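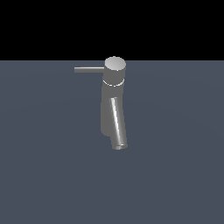 Figure 2. Rendered model of a single-lever faucet on a plain ground plane.

4.2 What the mentor teachers told us

The interviews gave us the richest material of the whole study, and we were delighted by how freely people talked. We had expected short answers about schedules and paperwork. Most of the third and fourth grade teachers at Clamlow wanted to talk about their first year in a classroom instead, and about the person down the hall who got them through it!

Six mentor teachers took part, each paired with a teacher in the first or second year of service. Every pair met during a shared planning period and kept a joint notebook, which either partner could write in at any time of day. The notebooks came to more than 3000 entries by the end of March. Many are only a line long ("try the seating plan from October again"), but read in order they show how a pair's working habits took shape.

Two themes came up again and again. The first was watching. New teachers said they learned most from sitting in on a lesson in a grade they did not teach, where they could stop worrying about content and look at how the teacher moved, waited and called on children. Octavio Ulloa, who came to third grade from a career in accounting, described a morning in Beryl Cheetham's kindergarten room as "the best 50 minutes of my year." He went back the next week with a list of things to look for – how she ended one activity and began another, where she stood, when she said nothing at all.

The second theme was small talk. Pairs who ate lunch together wrote longer notebook entries and raised problems earlier, often while a problem was still minor. We did not plan to study lunch, and we are wary of making too much of it with so few pairs. Still, the pattern was strong enough that the Penrose site, which joined the project later, moved its mentors' lunch duty so that partners were free at the same time.

Mentors gained from the work too. Asmaa Morsy wrote that explaining her reading groups to a newcomer made her drop a step she had kept for years out of habit. Cheetham said much the same about her morning routine, and she has since rebuilt it from the ground up (her notebook pages on this are a joy to read). We return to these changes in Section 5, where we compare the Clamlow notebooks with the shorter set kept at Penrose.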